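Workshop notebook, 2 September 2019
Bench mats and white blocks

Good day on the bench, so I'm getting all of it down before I forget the order we did things in.

First, the mats. The old one has been curling at the front corner since June and I finally got sick of taping it down. Two offcuts to try: one from Lotel (smooth, a bit rubbery, smells like a new bike tyre) and the dark grey one from Morin with the fine texture. Left them both flat overnight under the big paint tins to get the roll out. The Morin one came up beautifully. The Lotel one still had a hump along the long side this morning and I don't have the patience for it, so it's gone under the drill press, where it can catch swarf and be useful.

Cutting notes for whoever does the next one. Fresh blade, steel rule, three light passes. I tried to get through in one on the first edge and the blade wandered along the texture, which left a wobble I had to trim off. Cut it from the back if you can. Wash it before it goes on the bench too, warm water and a drop of dish soap, and hang it over the rail to drip. It had a film of something on it from the roll that came off grey on the cloth.

I cut it short of the benchtop on purpose. I like having a strip of bare white down the side for pencils and calipers, and you can write on the white in pencil and wipe it off later. The back edge isn't square to the bench and I don't care. If it bothers anybody, shove it round.

Now the blocks, which is what I really wanted to write about. We've been using whatever came out of the scrap drawer for weeks, all different sizes, some with saw marks, one with half a sticker on it. Gremum had a lot of 24 white ones going cheap and I said yes before I'd thought about where they'd live. They're lovely! Matte, smooth all over, slightly bevelled edges, rounded corners, and they sit dead flat. I put one down and pressed each corner in turn with a fingertip and got no rock at all. Did the same for the rest of the lot and only one was a touch proud on one side. It's got a pencil X on the bottom and is now the doorstop for the cupboard that swings.

What surprised me is how much better white on dark grey is to work with than what we had. On the old pale mat I was forever leaning in to see where an edge was. On this one you can look up from the notebook, look back, and your eye lands on it straight away. The bevel helps as well, because it catches the light along the top and you can tell which way the block is lying from the other end of the room.

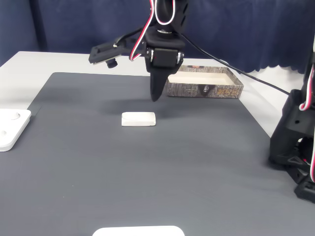

Lighting next. With both overheads on, the white goes chalky and the top and front faces look like the same face. Turned off the one nearest the door and it was much nicer, top face bright and the front a shade down. Then I tried the clamp lamp by itself, down low from the left, and that was too much of a good thing: long hard shadows and a glare off the benchtop that had me squinting. So the setting I'd go with is far overhead on, door overhead off, blind halfway. I've put a dab of green tape on the switch.

Time of day matters more than I'd reckoned on. Mid-morning with the blind up there's a stripe of sun that creeps right over the bench and makes a mess of everything for the best part of an hour. Pretty, though. Had my coffee and watched it go.

Marks and scuffs. The blocks pick up grey from the mat if you drag them. Lift them and they stay clean. I dragged one back and forth for a while to see how bad it would get and it went a sort of dishwater colour on the bottom face, which came off with a white eraser. Metho also works but leaves the surface slightly shinier, so you end up with one block that looks different from its mates, and I've already done that to one of them. Eraser only from here on, please. There's a new one in the tin with the rubber bands.

Fingerprints don't show on the sides much but they do on the top in low light. Wash your hands after lunch. (This is a note to myself. It was a sausage roll.)

Finish comparison, quickly. I rubbed one edge of the X block with 1000 grit wet and dry to see if the matte is a coating or goes all the way through. It polished up a little and stayed the same white, so I'd guess it goes through, but I haven't cut one open and I'm not keen to. If someone wants to sacrifice the doorstop, go for it.

Did a run of placements in the afternoon to see how the mat holds them. By hand, one block, long side parallel to the front of the bench, set down from a finger's width up. On the Morin texture it stays where it lands, with barely a skid. On bare benchtop it slides off like a puck if there's any sideways in your hand at all. I then tried it on the Lotel piece (dragged it back out from under the drill press, so much for that) and that one is grippier again, to the point where a block set down crooked tips up on its edge and hangs there a second before it drops. The Morin wins for me. A tiny bit of give is what you want.

Storage. The blocks are going in the shallow drawer, second down, on a piece of old tea towel so they don't knock about. I had them in a jar first, which looked great on the shelf, but the corners were going to suffer. If you take one out, put it back on its flat. The drawer sticks on the left runner, so lift as you pull. I've waxed it with a candle end and it's better than it was.

Costs, for the book. Blocks and both mat offcuts on the one Dratari account, order line 294, already receipted and in the folder. There's enough left of the Morin roll end to do the small bench by the window, and I'm itching to, but that bench needs a sand first and probably a coat of white to match.

Things still open:
Does the mat fade? I've tucked an offcut behind the window latch, half covered with card. Leave it alone till we've had a proper stretch of sun on it.
Second colour of block. Mustard would be gorgeous on that grey.
Something for the back corner of the mat, which lifts a hair when the heater's on. Double-sided tape would do, but I'd like to be able to peel it up and wash underneath. Maybe just a dot of blu-tack.
Sharpen or replace the big knife. It's page 29 in the old notebook if you want the blade size.

Swept up, heater off, lamp unplugged. Small bench tomorrow if the sander's free.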